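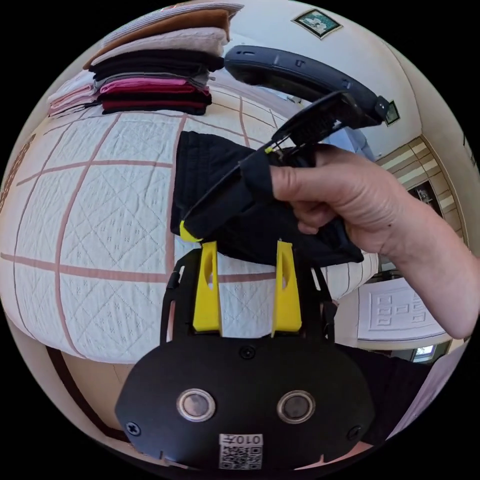

Opinion > Money and Machines > Planning

Every budget meeting I have sat through on household robots starts with the price of the robot. At Dovstead it took up most of an afternoon. Two arms or one, lease or buy, which warranty. The line for teaching the thing to fold laundry was a single row near the bottom of the sheet, and it said "data – 200 hours."

I asked who came up with 200. Loan Lâm, who wrote the plan, said it was what was left after the arms.

That is backward. Folding is slow work. A person with a gripper in hand has to pinch black cloth with two plastic fingers, turn it over, lay it down, and do the same with the next piece. A bed is a soft surface and a stack of folded clothes on it can lean. Somebody has to be paid for all of that, including the tries that get thrown out.

The vendors don't help. Wurascombe's quote had 24 lines and I could not find spare fingers on any of them. Etmont included fingers but wanted a yearly fee for software we would need from the first day. Neither would say how many folded shirts it takes before a robot can do a shirt it hasn't seen. I got "it depends" twice, once in writing.

Yến Ông ran the numbers again in July with 1000 hours of hand-held work and one arm. The total came out close to the first plan. I still doubt 1000 is enough – towels alone could eat a good part of it – but at least it is a guess about the work.

My advice is to hold off on the second arm. Buy the hand grippers, pay people properly to use them in real bedrooms, and look at what comes back before signing anything with a three-year term. Dovstead has put the vote off until the new quotes arrive, and I hope they take their time.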